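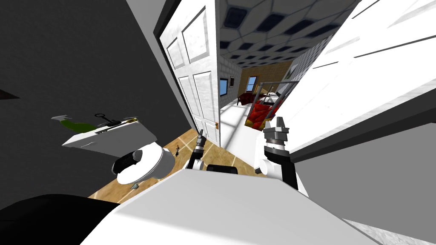 4. Preparar una noche de retos en pareja

Esta sección explica cómo crear la primera partida de Tiltel desde la aplicación. Hacen falta dos teléfonos con la sesión iniciada y la baraja de 76 tarjetas. Si todavía no ha vinculado las dos cuentas, vuelva a la sección 3.

4.1 Crear la partida

1. Abra Tiltel y pulse Nueva noche.
2. Escriba un nombre para la partida. Lo verán las dos personas y se puede cambiar después.
3. Elija la duración de cada ronda. El valor inicial es de 20 minutos.
4. Pulse Invitar. La otra persona recibe un aviso y tiene que aceptarlo en su teléfono.

Nota: la invitación caduca a medianoche. Si no se acepta antes, repita el paso 4; el nombre y la duración se conservan.

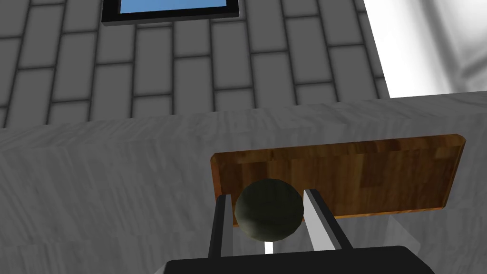
4.2 Repartir las tarjetas

1. Separe las tarjetas de reto de las de comodín. Las de comodín llevan el borde rayado.
2. Baraje las de reto y reparta 16, ocho para cada uno.
3. Deje el resto en un montón, boca abajo.
4. Escanee el código de la primera tarjeta para que empiece a correr el tiempo.

Los retos de cena, de baile y de disfraz se pueden mezclar. Para jugar con un solo tipo, retire los demás antes de barajar y desactívelos en Ajustes > Categorías -- si no lo hace, la aplicación seguirá contándolos en el marcador.

Precaución: algunos retos de baile piden girar con los ojos cerrados. Aparte antes las sillas y las alfombras sueltas.

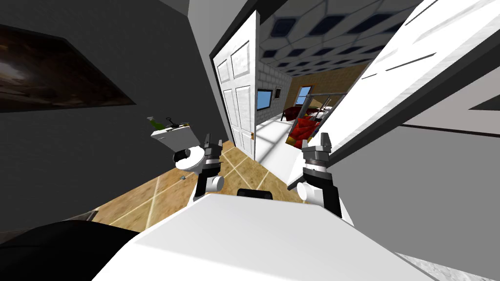 4.3 Publicar el resultado

1. Al terminar la ronda, pulse Álbum.
2. Marque las fotos que quiera conservar. Las demás se borran al cerrar la partida.
3. Añada un texto de hasta 400 caracteres.
4. Elija Solo nosotros, Amigos o Público.

Precaución: una entrada pública se puede compartir fuera de Tiltel. Retirarla del álbum no borra las copias que otras personas hayan guardado. Las dos personas deben confirmar antes de que se publique.

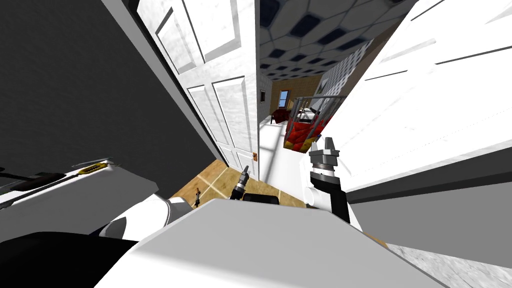 Las tarjetas de detalle se juegan al final de la ronda y las puntúa la otra persona. Quien roba la tarjeta elige una parte de la casa y la describe sin nombrarla, hasta que su pareja la adivina. Conviene escoger algo con un dibujo reconocible, como un techo de piezas blancas con hexágonos y rombos azul marino. Una pared lisa gris oscuro da mucho menos de sí. Cada acierto suma un punto; si se agota el tiempo, la tarjeta vuelve al montón.

4.4 Si la partida no avanza

El marcador no cambia: compruebe que los dos teléfonos tienen conexión y deslice la pantalla hacia abajo.

El código no se lee: pulse Introducir a mano y escriba las letras del reverso de la tarjeta.

Uno de los dos ha salido por error: vuelva a entrar desde Noches abiertas. Los puntos se mantienen hasta que se cierre la partida.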